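菜篮子总算换了

拖了快一个月，昨晚终于把那个塑料筐扔了。底下裂了一道，每次拎都掉葱叶子，早该扔。

新的是黑色铁丝网的，长方形，敞口，Sevim 搬家前塞给我的，说她那边柜子放不下。我本来想买 Wiltex 那款带盖的，看了看价钱，400，算了。铁丝的挺好，透气，冲一下就干净，就是底下得垫个东西，不然刮桌面。我垫了块灰色圆垫子，先凑合。

早上起来先理菜。我的习惯是全摊在木桌面上，看一遍有什么，再决定谁先进筐。硬的沉的垫底，胡萝卜、黄瓜这种。梨放中间。葡萄永远最后，压过一次，汁流得到处都是，不想再来一次了。 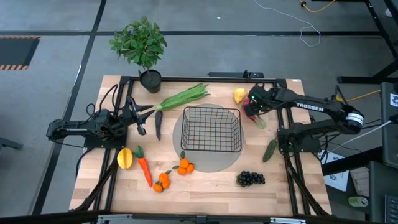 橘子比较烦。带叶子的好看是好看，叶子老勾在网眼里，拿的时候一扯就掉。以前我都剪掉，现在懒得剪，叶子朝上放就行了。杨桃也是，棱角硬，别跟葡萄挨着。

长条的那种绿的一捆，横着放不下，只能斜插，露半截在外面。Cristóbal 说我这样像在插花。随他说，反正好拿。

紫胡萝卜是头一回买，切开会染手，染案板，煮汤整锅变色。上次在 Nudlow 吃过烤的，挺甜，所以想自己试试。烤箱得先预热，12 分钟翻一次面，我估计还要再久一点，试完在说。

橙的那根带缨子，缨子要先拧下来，留着会抽水分，两天就软。拧下来的别扔，切碎拌蛋可以。

花盆还搁在桌角，黑的那个。本来说好挪到窗台，窗台上堆着快递没拆，等周末。每次理菜都要绕开它，叶子老蹭袖子。

还差个装土豆洋葱的，不能跟水果放一块。想再找个一样的铁丝筐，小一号，Sevim 说她也不记得哪儿买的了。谁见过类似的留个言吧，深一点的也行。

先写到这，锅里还煮着东西，下次贴烤胡萝卜的做发。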